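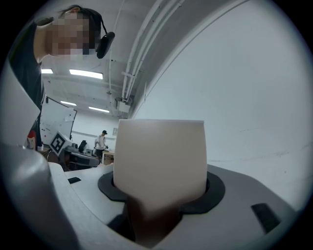 The tall cream cup, from close.

I bought this cup in February, in a small shop in Hircombe, and I did not plan to buy any cup. I have already too many of them. But the color was a warm off-white, matte, without any shine, and I stood there holding it until my tea-loving half won. It holds 200 ml more than my old one from Mundside, so now one cup is enough for the whole morning.

My mother always said that tea tastes better from a thin rim. This one has a wide rim, a little rounded, and I must disagree with her. It is very comfortable for the lips!

I wash it only by hand, with a soft sponge, and for the brown tea marks inside I use baking soda. Yaryna Tymoshchuk asked me if it comes also in gray. I saw only cream, but next week I will be in Hircombe again and I will ask.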